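# How Karnellow's Local News Reported a School Lockdown

Edith Lozano and Jhosep Yupanqui
Journalism and Public Records, term project
Submitted Sep 5, 2025

## What we wanted to know

In February, Restrepo High School in Karnellow went into lockdown after a caller told the police that a student had brought a handgun into the gym. No gun was found. The building was searched, classes were let out early, and a sophomore was questioned with his mother present and sent home the same evening.

That is the version everyone in town now agrees on. It was not the version people read that morning. Our project compares what three outlets published on the day with what the police and the school district later put on paper. The outlets are the Karnellow daily paper, the radio station's website, and Skimwood, a neighborhood news app that sends alerts to phones.

We went in doubting that the coverage was as careful as the editors told our class it was. We also doubted the people complaining about it, who mostly wrote in capital letters.

## Sources

We used saved copies of the stories and alerts, the police call log, the district's two-page incident summary, and the recording of the school board meeting held the following week. We got the call log through a records request. The district summary was already public, although the link on its website goes to a bus schedule and we had to ask the front office for the right one.

We interviewed a news editor at the paper and a producer at the radio station. Both asked to be left unnamed. Skimwood answered our questions with a statement that did not answer our questions, so we treat it as a statement and nothing else.

We did not talk to the student or his family. We thought about it and decided that a class project was not a good enough reason to knock on their door.

## What was published first

Skimwood was first by a wide gap. Its opening alert said "Shots reported at Restrepo High." The call log has no report of shots. It has a caller saying a student "might have something on him," followed by a second call from a parent asking if it was true that there had been shots. The parent had heard this from her daughter, who had heard it in a group chat.

So the alert was true in the thinnest sense. Somebody had reported shots, as a question, secondhand. We don't think any reader would take the words that way.

The radio site copied the phrase and added "police confirm." We asked the producer what the police had confirmed. She said an officer had confirmed that they were at the school. She agreed the sentence did not say that, and told us it was changed before noon. The saved copies support her. They also show that the changed story carried no note saying it had been changed.

The paper waited. Its first story said officers were searching the school after a call and that no injuries were known. We would like to give full credit for that, but the editor told us their one reporter on duty was stuck at the county courthouse and could not get a signal. Some of the restraint was a phone problem.

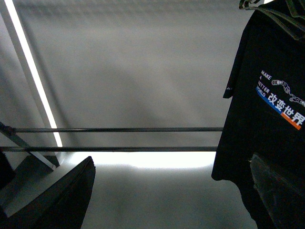
## Where the numbers came from

Every outlet printed a figure for how many students were in the building. Skimwood said 1,000. The district summary does not give a total for the day at all. When we asked the front office, they told us attendance had not been finished when the lockdown began, so there was no count to give. We could not find anyone who would say where 1,000 started. It looks like a round number that someone typed and the others trusted.

The police response was messier. The radio site said 40 officers. The paper said 20. Both credited "police." The call log lists cars, not people, and it lists them as they check in, so a car that left and came back appears twice. We tried to work out a number ourselves and gave up, and we think the outlets should have given up too. The producer said listeners expect a figure. We asked if any listener had ever complained that one was missing, and she said she would have to check.

## Naming the student

No outlet printed the sophomore's name. The editor brought this up before we did, and seemed proud of it.

We are less impressed. Skimwood's third alert gave his grade, the sport he played and the street where officers had stopped to speak with his mother. Anyone at Restrepo could have put that together over lunch, and the comments under the alert show that they did. The comments were open for most of the day. The company's statement says that it "takes community safety seriously" and that comments are reviewed. It does not say when.

The paper gave his grade only. The radio site gave his age and said he was "in custody." He was not. The district summary says he was interviewed in the assistant principal's office and released to a parent. The words "in custody" were still on the site when we began this project.

## What the board meeting added

The recording is long and mostly about parking. When the lockdown came up, the superintendent blamed the media for the panic. He was partly right. He did not mention that the district's own text message to families, sent through a service called Jovex, said only "Lockdown in effect. Do not come to school." It gave no reason and no follow-up until the afternoon. Several parents said they turned to Skimwood for that reason alone.

Nobody on the board asked about the text message. One member asked if the gym doors could be fitted with better locks, and that took up the rest of the item.

## Limits of this report

This is one event in one town. We could not see deleted comments or alerts that were edited before anyone saved them. Our saved copies of the radio page have gaps in the middle of the morning, so the times we give for its changes are the latest they could have happened.

We also disagreed with each other. Jhosep thinks the first alert should be called false. Edith thinks "misleading" is as far as the call log lets us go – a second call did mention shots. We left "misleading" in the chart and are recording the argument in this section.

## What we would ask for

- A dated note on any story that has been changed, even when the change is one word.
- "Police say" used only with something the police said.
- No head counts from anyone who has not been able to count.
- Comments closed on stories about a minor until the case is settled.

We sent these points to all three outlets. The paper's editor wrote back that the first one is already its policy. We looked again at its lockdown story, which was updated four times, and found one note.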